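Ticket 882 - Hot water dispenser in the break room shuts off mid-pour
Status: Open, waiting on customer
Product: Purix countertop unit
Opened by: Asabe Effiong

Hi there, and thank you so much for getting back to me before lunch! I tried what Tavion suggested. I unplugged the unit, gave it a good ten minutes, then plugged it back in and held the rinse button until the light went green. It poured beautifully twice, and then on the third cup it stopped at 200 ml again, even though it's set to 300. The display says E4, which my booklet skips right over (it goes from E3 to E5, and I did check the back page).

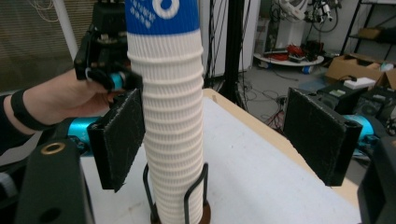 I also ran the descaling cycle, the long one, with the powder that came in the box. We have very hard water in this building, so I had high hopes - but no change, I'm afraid. The tank is seated properly and the filter went in new in September.

One more thing, in case it helps: it only seems to act up in the morning, when everybody wants tea at once. By three o'clock it behaves like a lamb.

Reply from Tavion Wojcik, Purix support:
Thanks, Asabe, that's a big help. E4 is the flow sensor on the newer boards. Could you send me the serial number from under the drip tray? If it starts with 800, I'll get a replacement sensor out to you.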